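# Wollar tabletop sorting set - README / data card

12 stars 3 forks 47 comments

Maintained by the packing-line methods team at Pladero. Contact: Kenneth Pollock.

## Summary

Wollar is a set of overhead recordings of single-arm pick and place tasks on toy kitchen items, made at the Pladero returns site. It holds 2,553 episodes. The set was made to train and test a sorting policy for returned play kitchen sets, which up to now have been checked and repacked by hand. It is released for use inside Pladero and by the integrator, Gunn.

The card covers two things: the data, and the way the work at the benches changed once recording and trial running began. The second part was asked for by the shift leads and is kept in the same file so that both get updated together.

## Background

Returned sets arrive in mixed totes. A bench worker empties the tote, groups the pieces by type, compares them with the packing list, pulls out damaged parts and rebuilds a full set. Grouping takes up most of the bench time and is the step people report as hardest on the wrists and shoulders. Comparing against the list and judging damage are the steps that take experience.

The policy is trained on grouping only. It does not judge damage, does not read packing lists and does not close cartons.

## Contents

| Split | Episodes |
|---|---|
| train | 1,393 |
| validation | 500 |
| test | 660 |

Each episode has:

- `overhead/` - color video from directly above the table
- `joint_states.csv` - arm positions and gripper opening
- `instruction.txt` - one sentence, written by the operator before the episode
- `outcome.txt` - `done`, `partial` or `stopped`

Instructions were written in the operators' own words. No template was used. The same item can therefore go by more than one name (`strainer` and `colander`, `pan` and `skillet`), and these have been left as typed. Users who need a fixed vocabulary should apply `synonyms.json`, which maps the most common terms and is not complete.

## Collection

Episodes were driven by bench workers using the Hukum teleoperation console. Before each session the operator set out the items by hand, with no fixed positions. Items were allowed to touch or rest on each other, as they do after a tote is emptied. Large pieces were allowed to sit at the border of the camera view. The policy has to cope with pieces that are only partly visible, so these episodes were not filtered out.

Sessions were limited to one hour at the console, followed by a return to normal bench work or a break. The limit was set by the operators after the first week and was kept for the rest of the collection.

Episodes marked `stopped` were ended by the operator or by the arm's force limit. They are included in all splits. Remove them for imitation training unless the method makes use of failures.

## Changes to bench work

**Roles.** Before the project there was one role at the returns benches. There are now two: bench and console. All bench workers were offered console training, and those who took it rotate between the two within a shift. Console time is paid at the bench rate plus the skill supplement. Workers who chose not to train stay on the benches with no change in pay or hours.

**Pace.** Bench targets were set on the basis of one person doing the whole job. With grouping done ahead of time, the old target is reached early and the remaining work is almost all inspection. Several workers reported that steady inspection is more tiring for the eyes than the mixed job was. Targets have been frozen while this is looked at. They are not to be raised on the basis of figures from the trial cell.

**Monitoring.** Episode logs contain a session number and no operator name. The key that links session numbers to people is held by the site office and is used only for paying the skill supplement. It is not part of this release. Episode counts and outcomes must not be used to rate individuals.

**Stopping the arm.** Anyone on the floor may stop the cell. A stop does not need a reason code. An earlier version of the console software asked for one, and workers said they put off stopping in order to avoid the form. The prompt was removed in February.

**Handover.** The cell restarts at 6:30 a.m. The outgoing console operator writes a short note on items that were dropped or misgrouped. These notes have been more useful for finding weak spots than the outcome labels - see `notes/handover.md`.

## Known limits

- Thin flat tools lying across the rim of a pan are often grasped together with the pan. The slotted spatula is the main case.
- Small round red items are confused with each other. Operators' instructions also disagree on what to call them.
- Black cookware gives poor edges in the overhead video, and a pot or pan at the border of the view is sometimes missed altogether.
- The table has small round holes in its surface. Early models treated them as objects. The current baseline mostly ignores them, but check this after any change of lighting.
- All episodes come from one site. Results should not be assumed to carry over to other tables or other product lines.

## Sample layout

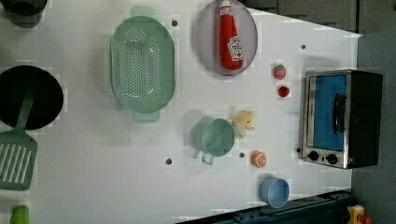 Last changed: February, by K. Pollock (rev 47)

The toaster oven stands near the right side of the table, with the green spatula resting over the black frying pan on the left. A layout of this type supports short instructions such as `put the banana in the colander` and longer ones such as `put the strawberry on the plate next to the ketchup`. The measuring cup and the banana touch, so a grasp on either one can shift the other. Score such shifts as `done` if the named item ends up in the right place.

## Use and access

Allowed: training and testing of grouping policies, work on grasp planning, operator training material.

Not allowed: staffing forecasts, individual performance review, or setting of bench targets. Requests outside these uses go to Kenneth Pollock and are shown to the shift leads before an answer is given.

Corrections to labels can be sent as a patch against `labels/`. Put the episode number in the title. Changes to the section on bench work need sign-off from one bench worker and one console operator, neither of whom may be a shift lead.

Share 8 Comments 47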